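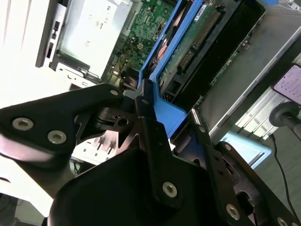 January 2019, drive swap cell
Entry by Hubert Sowa

Protective stop again during the carrier pull. Run 17 of the Flellenau sequence. The arm stopped with the carrier in the fingers and the pendant reported a force limit. I left the limit where it was and did not restart from the pendant. Jogged back by hand in the direction of the slot, slowly, and powered down before touching anything in the chassis.

Log file is 1747 in the Botico folder. The force trace climbs over more than 300 ms before the stop, so I don't think it was a sudden hit. Looks like the carrier was being pulled at a slight angle and bound against the rail. The taught approach point is from before we moved the chassis, and I had only rechecked the first slot.

Second problem, same afternoon. On the fixture board the blue fingers went to the square opening with an old tool offset loaded. Program name was right, offset was from the black gripper. I caught it at low speed. At full speed we would have lost a fingertip or the board.

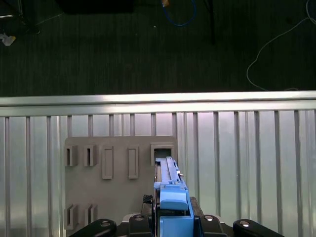

To do before the next run

Reteach the approach for all 9 slots, with the chassis clamped.
Put the tool offset in the program header and make the program refuse to start if it doesn't match.
Keep speed down on the first cycle after any finger change.
Check the carrier from run 17 for cracks around the latch. Do not put it back in service until that is done.
Ask Mwakalinga if they have a spare carrier of the same type.

Nobody goes into the cell to free a drive with the arm powered. I reached for it today and stopped myself, but the stop state is not a lockout. Adding a line to the cell sheet.

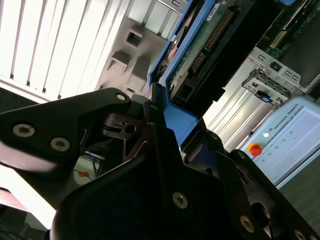

Drive in blue carrier held in the black gripper, pendant at lower right.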